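Nendine is looking for participants for a study of remote ship watchkeeping

Nendine develops software for vessels which sail with a small crew or with no crew on board. Our system Flullow helps one operator on shore to follow several ships at the same time. Now we want to learn how experienced seafarers use it when the traffic is heavy, and for this we need your help.

We invite 46 persons to take part in simulator sessions in June. The sessions are held at our office in Plarness, on the second floor of the Bakhtiari building, close to the ferry terminal.
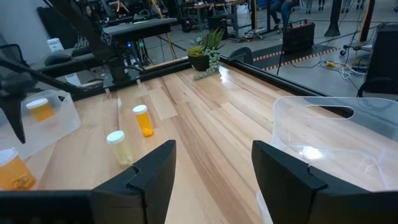 Who can apply

You can apply if you have worked as a deck officer, pilot or vessel traffic operator for at least two years. It is not important on which type of ship – we welcome people from ferries, tankers, tugs and fishing boats. Retired officers are also welcome. You do not need a valid certificate today, but please tell us which one you held and when it expired.

You should read English well, as all alarms and messages on the screen are in this language. Glasses and contact lenses are fine. Please do not apply if you easily become sick in a simulator with moving pictures.

We also reserve 9 places for cadets in their last year of study. For them the rule about two years does not apply.

What you will do

Each participant comes one time. You start at 9 in the morning with a short introduction and a training round of 15 minutes. After this you supervise three simulated ships on a coastal route, and later the same ships in a narrow approach with fishing traffic and poor visibility. In some of the rounds the system will ask you to take over the steering. In others you must decide yourself if this is necessary. 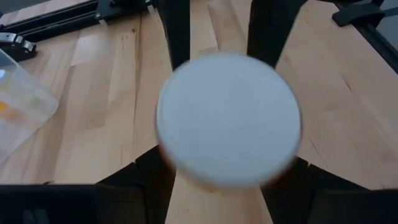
Between the rounds you fill in a short form about your workload. At the end one of our researchers will interview you, and we record the sound of this conversation. We finish before 3 in the afternoon. Lunch and coffee are included.

We do not test you as a navigator. Your results are stored under a number, without your name, and your employer will not receive them. You may stop at any moment and you do not have to explain why.

Payment

You receive 300 euros for the day, paid by bank transfer after the session. Train and ferry tickets are paid back when you send us the receipts. If you come by car, parking behind the building is free, but we need your plate number one day before.

How to apply

Please write to Negin Sadeghi, study coordinator at Nendine, with the subject "Flullow study". Tell us your last position, the types of vessels you know and which weeks in June are possible for you. A full CV is not needed – half a page is enough. You will get an answer also if we cannot offer you a place.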